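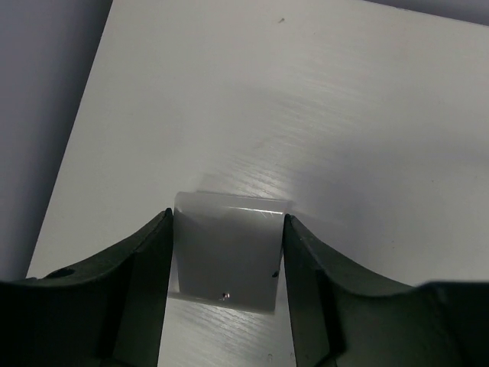
The gripper holds a small piece of translucent plastic over the white worktable.

The Caveneo robotics club meets in a former ceramics room, and most of the second semester went into one problem: picking up small, light things.

"Big blocks are easy," says Tayla Maihi, a junior who leads the gripper group. "Thin plastic slides, or it turns sideways, and then you can't place it."

The club has 18 members and one arm. Six of them work on the gripper. Their fingers are dark green and come to a point, a shape the students reached after trying blunt ones that knocked parts over before closing on them. The whole setup cost $2,295, paid for with two car washes and a grant from Hirance, a packaging firm across town.

Practice runs follow the same routine. One student drives the arm, one resets the part, and one writes down what went wrong. A camera at the wrist records each attempt, and on Fridays the group goes through the recordings with their adviser, Theda Görtz, who teaches physics.

Görtz stays out of most of the design arguments. "They had a long one over finger length," she says. "I graded labs."

In November the club will take the arm to the Mirzaei Open, where 34 school teams sort mixed parts into trays against the clock. Maihi wants the software rewritten by then. The current version waits too long between closing the fingers and lifting.

August 2023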